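Call for participants: come and take old desktop computers apart (and put them back together) with me in Plumthorpe
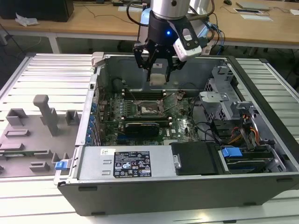
A desktop tower on its side with the side panel off, CPU socket open.

I run the Irnudlow repair bench, and I'm looking for people who would like to spend a few evenings with their hands inside a computer. You don't need to know anything. If you've ever looked at the dusty tower under your desk and wondered what all those colored wires were for, you're the person I'm writing to!

I'm putting together a beginner's guide to rebuilding desktops, and I want it tested by real people before it gets printed. I wrote the first draft in August and read it so many times that I can't tell any more which parts make sense (my sister says the chapter on memory slots doesn't). So you'll get the draft, a tower and a tray for the screws, and you'll work your way through while I sit nearby and take notes. I won't help unless you ask – or unless you're about to bend the pins in a CPU socket, in which case I will probably yell.

What you'd be doing:

Opening the case and finding your way around: motherboard, graphics card, drive bays, power supply.
Taking out the drives, the memory and the graphics card, then putting them all back.
Lifting the lever on the CPU socket and closing it again properly. Everybody is scared of this one, me included the first time.
Telling me where the guide lost you. Please be rude about it.

We never open up the power supply itself and everything stays unplugged while you work. All the machines are donated, so if something breaks, it breaks, and you won't owe me a thing.

I have room for 40 people, in small groups. Each person comes for 2 sessions at the old Hviid building, and I'd really like you to make both, as the second one is where you do the rebuild without the guide. Tools and wrist straps are there. Bring reading glasses if you use them – the print on some of those labels is tiny – and wear something without floppy sleeves.

You need to be 16 or over, comfortable reading English and okay with sitting at a worktable for a while. If you build computers for a living, I love you, but you're no use to me this time. Left-handed people, please sign up, I have one so far and I suspect half of my instructions are backwards for you.

There's no pay, I'm afraid. You get supper, a printed copy of the guide when it's done and your name in the back if you want it there.

To sign up, drop a note in the box at the Multaleck library desk by 2020-09-10 with your name, a phone number and which evenings you can't do. Tell me if you need a higher chair or step-free access and I'll sort it out before you come.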